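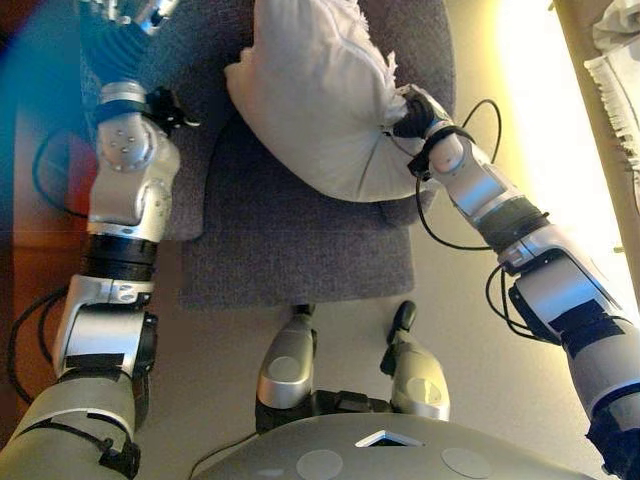
The Kisen Sallinby chair in gray, with the white cushion on it.

I've wanted a proper chair in the bedroom for years. I don't mean a place to throw jeans (although yes, fine, it does that too), I mean somewhere to sit and read for half an hour before bed without ending up flat on my back and asleep by page two. I finally bought the Sallinby from Kisen, and I've had it for six months now, which feels like long enough to say something useful.

First, the money. It was $200 on sale and I would have grumbled at paying more, but for that price I think it's a really good chair! I ordered it after sitting in one at the Salazar showroom, where my friend Khairul Lumbantobing had dragged me to look at lamps. We came home with no lamps.

Delivery took 13 days. The box was big and awkward and I got it up the stairs one step at a time, pushing from below, which I don't recommend. Putting it together was just the feet. They screw in by hand. One of mine went in crooked the first time, so take it out and start again if you feel it fighting you — I nearly forced it and would have been very sorry.

The fabric is what I get the most questions about. It's soft with a bit of texture to it, not scratchy at all on bare legs, and the color shifts all day long. Some mornings it looks nearly purple to me, and by evening it could pass for navy, and I still just call it gray. If you're trying to match it to curtains, get a swatch first. It does pick up lint, and white lint most of all. I go over it with one of those sticky rollers every couple of weeks and that keeps it decent. I spilled tea on the seat back in March and dabbed it with cold water and dish soap, and I can't find the spot anymore.

Now the seat. For the first month it was firmer than I like, and I did wonder if I'd been fooled by a showroom model that a thousand people had already sat in. It has loosened up nicely since then. There's still no sag, but you sink a little now, and I can do a whole evening in it without shifting around. I'm on the short side, so when I sit all the way back my feet don't quite reach the floor. Taller people won't have that trouble. My neighbor Zlatko Stoyanova, who is very tall, sat in it and said the back was too low for his shoulders, so I guess it can't please everybody. 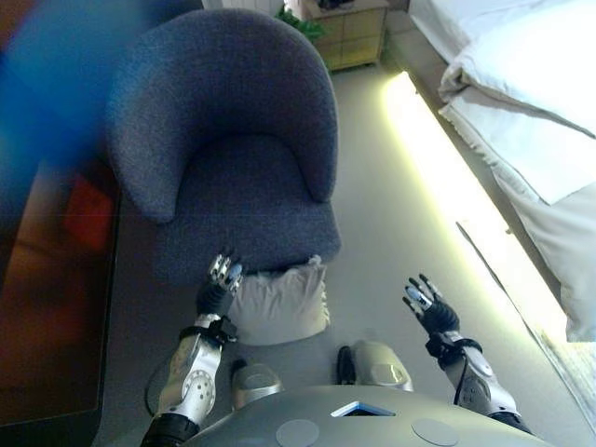

A tub chair is a very particular shape and you either like being hugged by the furniture or you don't. I love it. The arms and the back are all one piece, so there's no corner to jam an elbow into, and I can sit sideways with my knees up and lean on the curve. You can see how far the backrest wraps around, and with the cushion down on the floor in front you also get a fair idea of how deep the seat goes. That depth is why I wouldn't use it without something behind me. Mine lives near the bed, and I like how the gray looks next to all that white bedding.

The cushion isn't part of the deal, by the way. I bought it separately from a little shop in Troltalbridge and it's plush and fluffy and squashes down into a sad little heap if you don't shake it out. I shake it out every night. It fills the gap behind my lower back and makes the chair work for me, so if you're short like I am, add the price of a cushion to your budget. Kisen does sell a matching one, but it felt thin and I put it back.

A few gripes. The feet left marks on my floor in the first week, so I stuck felt pads on, and I do think pads could have been in the box. The underside is covered with a thin black cloth that's only stapled, and one staple had already let go when I unpacked it (I pushed it back in with my thumb and it has stayed). And it's an annoying chair to move on your own — there's nothing to grab, so you end up hugging it and shuffling.

Would I buy it again? Yes, same color, same everything. If you want a chair for working at a desk or for watching long movies with your head back, look at something taller. For reading, putting on socks and drinking a cup of tea in peace, I'm very happy with mine. I still need a lamp, so if you have a good one that doesn't take up floor space, please tell me in the comments.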